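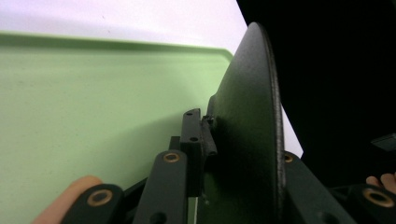

Hollis Tool & Tinkering Club - Trip Reports

The bus to Zollby left at 8 in the morning, and it was full, which has not happened since the cheese plant. I had expected a thin turnout for October. I'd forgotten that the notice in the newsletter used the words "hands on," and our members will cross a state line to put their hands on something that belongs to someone else.

Drestell is in the low brick row behind the feed store, in what used to be a carpet warehouse. You can still see where the carpet racks were bolted to the floor, and the conference room still smells like underpad. They build and train small robot arms for people who pack, sort and refill things, and once a year they open the place up and let the public wander through in safety glasses. The glasses fit over regular glasses in the sense that both are then on your face.

We were met at the door by a woman from the training side who asked how many of us had programmed a robot before. Several hands went up. She said that was fine and we'd get over it. Most of what we would see that day, she explained, involved no programming in the sense our members meant. A person does the job, the machine records how it was done, and after a great many repeats the robot has a go. Our lathe contingent took this news quietly.

The hand tool

The first stop was the Bornis, the tool they use for showing a robot a job by hand. There's no robot attached to it. You hold the thing, you do the work with its fingers in place of your own, and a camera riding on it takes in what the fingers are doing. Later on, an arm with a matching gripper tries to get the same result out of the same view.

I had pictured something in white plastic, with a light on it. The one we handled is dark green, all flat arms with rounded ends, and pivots on brass bushings. Brass bushings got a murmur from the back of the group that I can only describe as tender. One of our longtime members asked whether they were pressed in or reamed to fit, and the answer took long enough that the people behind us were sent on to the next station.

They had a screen up showing what the camera takes in while someone works over the practice tray, and it's a humbling angle. You get a lot of mint-green tray, some white wall, a big dark green disc on a black bracket standing up through the middle of everything, and the linkage along the bottom. The person doing the work is reduced to a fingertip at either side. Whatever dignity you bring to a job, the robot will be learning it from that. I thought of my father teaching me to solder, and how much of the lesson was his thumb.

Then we got to try it. The task was moving wooden pegs from the tray into a rack with holes in it, and it was set at a height that suited exactly one of our members. I'd call it like eating peas with salad tongs while a polite person watches. The fingers close when you squeeze and open when you let go, and I can report that knowing this is no help. My first peg went in the rack. My second went under a cabinet, where I was told it would have company.

What they correct you on is interesting. They don't mind if you're slow. They do mind if you're clever. I had worked out that I could nudge a peg against the rim of the tray to stand it up, and I was pleased with myself, and the woman running the station said very kindly, "Please don't teach it that." The trick works fine until the tray is swapped for one with no rim, and then you have a robot pushing pegs onto the floor with complete confidence. She said she'd spent a good part of last spring getting a habit like that back out. The habit had been hers.

They also throw out your run if you look uncertain. I hadn't known a pair of tongs could look uncertain. On playback, mine hovered over the peg like a man choosing a melon. If the hover stays in the recording, the robot may learn to hover, and they once had an arm that paused before every pickup for no reason anyone could find until they watched the person who had trained it put sugar in his coffee.

The day's best result from our side was by our newsletter editor, who put 37 pegs in the rack without a drop and has mentioned it since. The station attendant asked if she'd done this kind of work before. She does beadwork. They gave her a business card.

The remote room

Down the hall is the other method, where you sit in one place and the robot does what you do in another. "Another" in this case was the far side of a window. You take hold of a small, light arm on a stand, you move it, and the larger arm beyond the glass copies you with a lag so short that you don't see it, though your stomach does.

There were 2 of these stations running, and the line was long, so there was time to study the people ahead. Everybody leans. The arm behind the glass wants to go left, the operator's whole body goes left, and nothing about this helps. Everybody also holds their breath at the moment of the grab. The attendant reminds them to breathe in the tone of somebody who has said it all day and will be saying it in her sleep.

The job was folding a dish towel. I fold towels at home to a standard that has been commented on, so I felt ready. Through the arm I managed a shape. The trouble is you can't feel the cloth. With my own hands I know when I've got one layer and when I've got both, and through the glass I was guessing by eye, and by eye a towel is a very private object. The man behind me folded his into quarters on the first try and then said it was his first time, loudly.

I asked which of the methods they liked better. I'd hoped for an argument and nearly got one. The training people like the hand tool for getting a lot of examples quickly, and in odd places, as it can go wherever a person can carry it. The people who look after the arms like remote control, on the grounds that whatever the operator gets done is at least something the arm is able to do. With the hand tool, you can twist your wrist in ways that their arm would need to see a doctor about. Both groups were civil. They've clearly had this talk before, possibly at the same lunch table.

There is a sheet taped up by the window with advice for operators. I copied down the ones I liked:

Start from a different spot each time. You will think you are. You aren't.
If you drop it, pick it up like you meant to. We keep those.
Do not fix your hair.
Tell us if the chair is doing it again.

I asked about the dropped ones. They do keep them, if the recovery is decent. A robot that has only ever seen things go right has no idea what to do when a towel slides off the table, and will carry on folding the air. We all know someone.

The robot's turn

After lunch (sandwiches, sealed, fine, with a cookie of the kind that is mostly oats) we were walked out to the main floor to see an arm work on its own. It had been taught the peg job with the hand tool, by staff, over a couple of weeks. I should say it was good. It was slower than our newsletter editor, and there was something touching about how it went in from slightly too high every time, like a person stepping off a curb they can't see.

Midway through, it missed a peg, tried again, missed it again, and moved on to the next one as if the first had been rude to it. Somebody in our group applauded. Our guide said they hadn't trained that on purpose and weren't sure whom it came from, and there was some looking around among the staff.

Questions went on past 2 in the afternoon. We wanted to know what oil they use. They wanted to know why all of us wanted to know what oil they use. There was a fair question about how many examples it takes, and the fair answer was that it depends on the task and on how much your demonstrators agree with one another. If half of them grab a peg by the top and half by the middle, the robot is inclined to split the difference, and there is sometimes nothing there.

Practical notes, if you're going next time

Parking is free but the lot slopes. Wear sleeves you can push up, because the hand tool will find a loose cuff. If you want a long turn at the remote arms, go there first and let everyone else pile up at the brass. The gift table sells a pencil and a mug. The mug is good. Restrooms are past the conference room, follow the underpad.

Next trip is the ice rink machinery room, bring a coat. The sign-up sheet is on the shop door under the notice about the band saw, which still applies.

2 comments | Shared 2 times

Hollis Tool & Tinkering Club | Contact the trips desk | © Hollis Tool & Tinkering Club, all rights reserved | Back to top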